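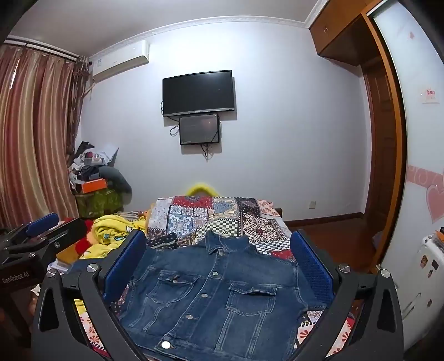

Chapter 6

Can It Do the Washing Yet?

Last updated: September

A machine that beats you at chess has been on sale for decades. A machine that folds your jacket and puts it away, in a bedroom it has never seen, is still promised for next year, as it was when the first edition of this book went to print.

Factories had it easy. A car door arrives at the same spot, the same way up, and doesn't crumple when held. Denim has no such manners. A jacket has a collar, sleeves and stiff seams, and it takes up a new shape each time it is dropped on a bed.

In the Plorwood trials, Soledad Manríquez gave one folding program 98 attempts at a single shirt on a bare table, and it did rather well. She then moved the shirt to a patterned bedspread. We return to her results in section 2, once we have settled what "folded" means, a question on which she and Ximena Figueroa have yet to agree.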